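Nettoyer le port de charge d'un smartphone
Publié le 01/05/2018 – rubrique Atelier

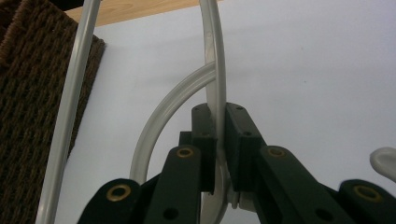

Un téléphone qui ne charge plus que dans une certaine position n'a pas forcément une batterie fatiguée. Le plus souvent, des peluches de poche se sont tassées au fond du port et la fiche n'entre plus complètement. Avant toute chose, éteignez l'appareil et retirez la coque. Si celle-ci porte un anneau en plastique mince, comme l'anneau gris clair de la photo, tenez-le par ses deux faces, sans le tordre, et gardez-le à part avec la coque.

Matériel
– un cure-dent en bois, taillé en biseau
– une petite brosse sèche
– une lampe

Placez le téléphone port vers le bas. Glissez le cure-dent le long de la paroi et ramenez les peluches vers l'extérieur, sans appuyer sur les contacts. Deux passages suffisent en général. Pas d'aiguille ni de trombone : le métal raye les contacts et peut provoquer un court-circuit.

Terminez à la brosse, puis rebranchez le câble. La fiche doit aller jusqu'au bout et ne plus bouger. Si la charge coupe encore, essayez un second câble et une autre prise, et laissez branché 5 minutes avant de conclure.

Sur les modèles Tranau, le port est assez profond – prenez un cure-dent fin. Nettoyage à refaire deux fois par an, par exemple en janvier et en été.

À lire aussi : Recoller une coque souple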